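Opinion

Let the students keep the right to buy no book

Younis College wants to put the cost of all course materials into one fee. A lecturer in economic history asks the college to wait.

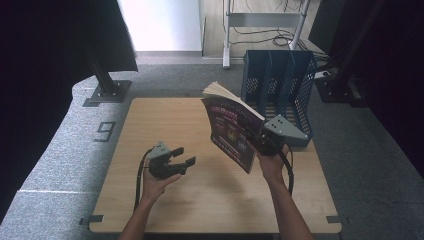
SKOSTEL, May 24, 2021

In September every student at Younis College will find a new line on the semester bill. The line says "course materials" and the amount is 197 dollars. For this money the student receives access to Vestoso, a platform on which the assigned textbooks can be read on a screen from the first day of class until the last day of exams. The fee is the same for everybody. A student may ask to be taken out of the program, with a form, during the first 6 days of the semester.

I have taught economic history here for many years, and I was asked, like all teachers, to give my reading list early this spring so that it could be "matched" with the platform. I gave my list. I also wrote a letter to the dean with my objections, and the answer was polite. Now I would like to write the objections again for more readers, and with a little more patience than I had in the letter.

First I should say what is good in the plan. There are students who come to my class in the third week still without the book. They say that it is ordered, or that financial aid did not arrive yet, and usually both of these are true. They fail the first quiz and some of them never get back the confidence. When all the books open on the first day, this problem is smaller. The people in the bookstore and in the provost's office who prepared the plan had these students in mind, and I believe them.

I also do not belong to the teachers who think that reading from a screen is no reading. I did most of my own reading on a screen during this last year, as everybody did. My eyes are tired, but I learned the things I needed to learn.

My objection starts with the word "average." The college explained in its letter to families that the fee is lower than what an average student spends on books. Possibly this is correct. But very few of my students spend the average. A nursing student buys large, new, expensive books that change the edition every time you look away. A student in history or philosophy buys four or five old paperbacks, second hand, and sells them again to the next class on the steps in front of the dining hall. A student in studio art buys paper and ink, and these are not on the platform at all. If the three pay the same, the second and the third are paying for the first. One can defend this. In a health insurance we defend it every day. But then please say it openly to the art student, and do not tell her that she is saving money.

Then there is the student who buys nothing. This person has a bad reputation among teachers, and I think it is undeserved. When I was a student myself, in another country, I bought no book in two years. I read in the library, I copied chapters by hand, I borrowed from a neighbor in the dormitory who was always asleep by ten o'clock and did not need his book after this hour. It was uncomfortable, and I do not recommend it as a romantic way of life. But it was a choice that I could make, and the money I did not spend was for food. At Younis there are students who live in the same way today, with the reserve shelf, with older editions, with a roommate. The new fee takes this possibility from them unless they find the form.

About the form I have a separate complaint. It is on the third page of the student account system, under "Other elections." It must be sent again every semester. A student who adds a class after the sixth day cannot use it anymore. And the student must leave the program completely: you cannot keep the expensive chemistry book and refuse the cheap novel. Everybody who has tried to cancel a telephone contract knows this kind of design. A college of 2000 students, where the registrar greets people in the corridor, should be ashamed to copy it.

I asked in my letter if the order could be reversed, so that the student chooses to enter. The answer was that the price from Vestoso depends on a high participation. I understand this sentence very well, it is my field. It means that the low price exists only if most people do not decide. I would have liked somebody to say this at the faculty meeting before we voted.
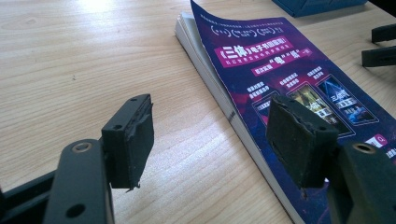 A thick paperback with a purple and blue cover.

A physical book has one quality that was missing from our discussion in the spring, and it is a legal quality more than a sentimental one. When you have bought it, you can lend it, sell it, write bad words in it and give it to your sister. On my shelf there is a statistics book that had three owners before me, and the notes of the second owner are better than the explanation of the author. The access to Vestoso ends with the semester. The notes that a student has made can be exported, we are told, as a plain file without the text to which they belong. A student who takes my first course in the fall and my second course in the spring will pay in both semesters, and in the spring she cannot open the chapter from the fall that she needs unless I assign it again.

I know the answer to this, too: students do not keep their books anyway. Many of them do not. I would still like to have it as their decision. Some of the students who sold everything at nineteen have written to me at thirty to ask for a title, and I am happy to send it.

There is also a consequence for teachers, and I am surprised that my colleagues were so quiet. The matching of my list came back with two titles marked in yellow. Yellow means that the title is not available on the platform and that "a comparable text" is suggested. One of my yellow titles is a short history of grain prices, out of print, which I have used for so long that I know where the jokes are. The comparable text is a large survey with colored boxes and a test bank. Nobody forces me to take it. I may keep my little book, the letter says, but then students will buy it in addition to the fee, and I "may wish to consider the burden." So I consider it. I am a careful person, and probably I will drop the book. In this way a publisher's catalog enters my course through the back door, without any argument about history.

Lurnach State, forty minutes from us by bus, did a different thing, and I think it was more intelligent even if it looks less modern. They put a part of the library budget into buying several copies of every required book in the large first-year courses, and they made the loan period longer, so that a student can take the book home for the evening. They also pay teachers a small sum to write or adapt open materials, free for everyone. A colleague there tells me that the results are uneven. The open text in biology is excellent, the one in accounting is full of mistakes and was taken back for repair. But when the money is spent, something is left in the building. With us, if the contract with Vestoso is not renewed, we will have empty reserve shelves and a login page.

Younis could do some of this without leaving the contract, which is signed now and which I do not expect anyone to tear up. The fee could be different by program, so that nursing and art are not put in one pot. The form could be on the first page, be valid for the whole time of study, and stay open until the normal end of the add and drop period. The library could be told in writing that its reserve budget is protected. At the moment it is "under review," and I have been in colleges long enough to know where such a review goes. And the number of students who leave the program should be published every semester, together with what the college receives from the contract, if it receives something. I asked this last question in April and I have no answer yet.

None of these changes is large. The form alone would be an afternoon of work for the people who take care of the student account system. I would accept the fee with a much better heart if the way out of it was as easy as the way in.

Until then I will do what I can in my own classroom. The first day in September I will show the students where the form is, I will read aloud the last date, and I will explain for whom the program is a good offer – and there are such students, I repeat it – and for whom it is not. My two copies of the history of grain prices will be at the reserve desk under my name. One of them has a coffee stain on the chapter about the 1840s, but all the pages are there.

The author teaches economic history at Younis College. The opinions in this essay are the author's own. Replies of up to one page are welcome at the Opinion desk.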